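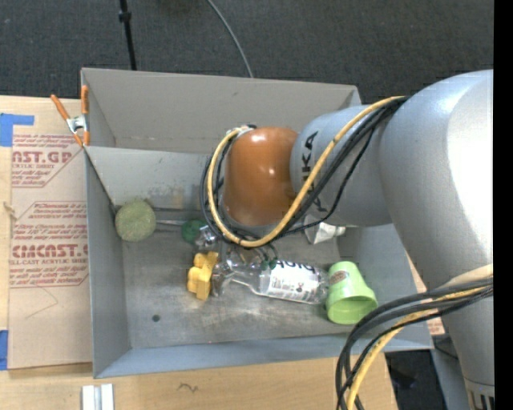 gray bin next to the table

sirbridge_sal
Okay, I am officially a bin person now. Twelve years of sorting my late-summer seed harvest in paper bags and shoeboxes, and this September I finally switched to one big open bin for the whole threshing job. Beans, poppies, lettuce, all of it gets crunched up in there before it goes through the screens. So much less chaff on the floor! Anybody else doing it this way? I want to hear about your setups, and especially how you clean lettuce, which still drives me nuts.

zikumo407
Yes to the bin for beans! I dump the dry pods in, put on clean sneakers and do a little march. My kids fight over whose turn it is. For lettuce I'd skip it, though. The fluff clings to the sides of anything plastic and you lose half your seed to static. A paper grocery bag and a good shake works better for me.

Joni Hakala
Have to disagree with zikumo on the lettuce. I've done Salminen (the red butterhead, a family strain from my aunt) in a tub for years with hardly any loss. Wipe the inside with a barely damp cloth, let it dry all the way, then start. Go on a humid morning if you can — the fluff behaves itself. Then a fine kitchen strainer, and swirl.

zikumo407
A humid morning is exactly when I don't want my seed out in the open. Doesn't it soak up moisture?

Joni Hakala
A little, sure. It goes on a plate for 2 weeks afterward anyway, so it evens out. I tested last year's batch on a wet paper towel and nearly all of it came up.

mossyporch
Lurker here, second year saving seed and totally hooked. Do you all winnow with a fan? I tried my box fan on low and sent a whole jar of poppy seed into the neighbor's driveway. They may have a very pretty driveway next spring.

sirbridge_sal
Ha! Poppies are too light for a fan, at least for my nerves. I just tip the pods upside down over a bowl and they pour out like a pepper shaker. Save the fan for beans and peas, and pour from one container to another so you get a couple of passes.

zikumo407
Agree on the poppies. And label everything the minute it's clean! I have an envelope that says "good one" and no idea what's in it.

mossyporch
Planting "good one" has to happen. Please report back.

Joni Hakala
Sal, if you want to try the Salminen, I have plenty to spare. I'd happily trade for those speckled pole beans you posted in the spring.

sirbridge_sal
Deal!! Sending you a message tonight. I'll do half the lettuce in the bin and half in a paper bag next year and post both results.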